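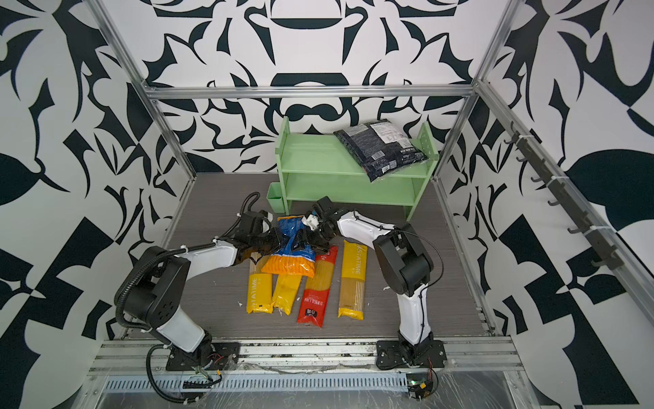
The grocery cell at the Melorent open day, with both arms at the bag.

Visit to the Melorent training lab, Gresia building
November 3, 2021

I work in packaging, with no background in robots, and I went to this open day out of curiosity and because the tram stops at the door. They let us in by groups of nine, and each group had one full turn through the lab. Our group was mostly students and two people from a bakery.

The guide explained first how the teaching is done. There is no programming of each movement. A person holds a pair of small handles, the arms copy the hands, and everything is recorded: the positions of the joints and the pictures of the cameras. One such recording they call a demonstration. For the grocery task they want 252 demonstrations before they start the training, and on the day of our visit they had almost 80.

The grocery cell

It was this cell where I stayed the longest. The arms stand on the front rail, and on the floor of the cell there are long packs of spaghetti, yellow and red, together with a small green shelf. The walls have a very strong black and white pattern, which made my eyes tired after some minutes. I asked if it is for decoration. The guide said the patterns are changed between series, so that the robot does not learn to depend on one background.

For my own work the bags were the most interesting part. A thin plastic bag has no fixed shape, it folds in a different way each time, and the operator must decide again where to pinch it. I know this problem from our packing line, where we solve it with air and suction and a lot of bad words. With two grippers one can work at the bag from both sides, but they come very close together and the operator has to be patient.

I was also surprised how slowly the good operators work. I had expected fast hands. The guide said that a hurried demonstration teaches hurried mistakes, and that they delete these at the end of the shift.

What the wrist camera sees

Each gripper has its own small camera, and we could follow it on a monitor beside the cell. From so near, a pack of spaghetti becomes a big thing. One sees the white letters on the yellow wrapper, the single strands, and the shine of the clear tape at the end. I think this shine is not easy for a camera, in our factory we have the same trouble with reading labels under lamps. The operator also looks at this view before closing the fingers, to bring the end of the pack between them.
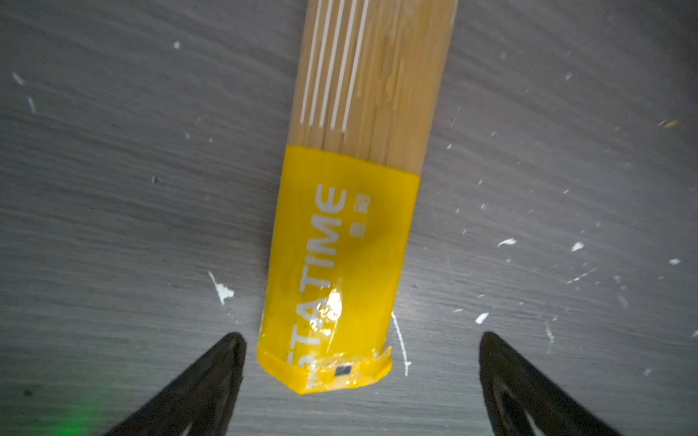
Trying it ourselves

In the next room there was a practice station with Eyvindsson handles, and every visitor got two minutes. My task was to put a foam block in a tray. I dropped it, then I pushed it off the table, and the third time it went in, a little crooked. The colour of the handles is grey and they are lighter than I thought. What I missed was the feeling in the fingers: I closed the gripper much too hard, as I had only my eyes to judge.

Practical notes

Registration is through the Vollevov page and it is free. Bring a sweater, the lab is cold. The next open day is planned for March, and they told us the folding of towels will be shown then. Coffee is in the centre hall on the ground floor, and it closes before the last group comes out.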